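Tue 19 December

Second day with the Iltgate fingers and I still don't see what we paid for. The brochure has them picking up raspberries. Well, a brochure can pick up anything it likes.

Swapped them in before nine. The mounting went fine, four screws and a connector, and the Dovolgate controller found the new gripper without a restart, so I'll give them that much. Then it wanted the wrist camera calibrated again, which ate most of an hour. I left the force limit at the default of 250 and didn't touch the speed.
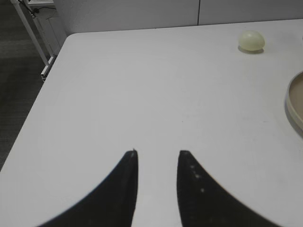 Minttu wants a straight comparison with the old Manninen pair by the end of the week. Same arm, same table, same targets, same starting pose. I said a straight comparison needs more than a week, and she said it needs me to stop arguing and start. Fair. She is fonder of this gripper than I am, but then she wasn't here in November when the Tornomis one was going to solve everything too. That one is in a drawer now. It cost 4000 and the cable alone took three weeks to arrive.

My complaint with the shape is that it's all curve on the outside and nearly straight on the inside. Good for a box, or a pen. For anything round you get two thin lines of contact and a lot of hope. The sales engineer told me on the phone that the rubber makes up for it. I asked how much it makes up for and he said he would send me a paper. No paper yet.
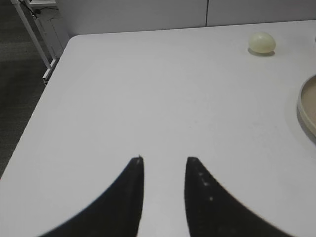 Lighting I can't blame on Iltgate. The camera came with our own kit, and the exposure setting is one I picked myself when I was in a better mood. Still, a pale target on a white table is a mean thing to hand a detector, and the yellowish egg shape up near the far edge has only its soft highlight and a bit of gray shadow to give it away. I'd like to know if the detector is finding the thing or finding the shadow. If it's the shadow, then every grasp is going to be planned off to the right, and we'll end up blaming the fingers for it. Try a dark mat before changing any code.

Also the exposure is locked at 3000 and I can't remember why. Wrote it on the whiteboard with a question mark. 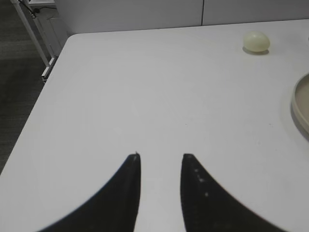
Read the warranty over lunch. The pads are rated for 1380 cycles before "inspection is recommended," and the word inspection isn't explained anywhere in the booklet. At the rate Minttu wants to run things we'd be past that before the new year. I've asked for the price of spare pads. I expect it will be stupid.

Tomorrow: dark mat, force limit down a step, then the Manninen pair back on for the same runs. Bring the small hex key from home, the one here is rounded off.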